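# 4. Running the hand-held gripper table on open day

This section is for whoever is looking after the Hamdy table while visitors are in the room. Please read it the evening before, with a cup of something nice, and ask Nurhan Kozan if any of it seems odd.
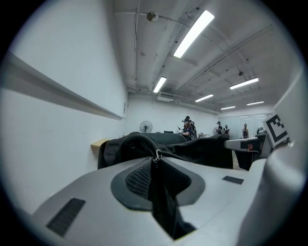 ## 4.1 Before the doors open

1. Wipe the mesh pad and the marker on the finger with a dry cloth.
2. Open and close the gripper 5 times, slowly, and watch the preview on the laptop as you go.
3. Lay out the practice items. Soft things with a zipper or a strap are lovely for this — people grab them in all sorts of ways, and every way is welcome!

**Note:** Keep the vent slots on the gray shell clear of tape and name stickers.

## 4.2 Handing over to a visitor

4. Show one pick yourself, then pass the gripper across with the fingers open.
5. Let the visitor try for as long as they like, up to 300 seconds if there is a line.
6. Press **Save** on the laptop and thank them by name if you caught it.

**Caution:** Fingers stay out from between the gripper's own fingers, please, and small children hold it together with a grown-up.

If the preview freezes, unplug the cable, wait, and plug it in again. Should it freeze a second time, fetch Jhun Ocampo and switch to the spare.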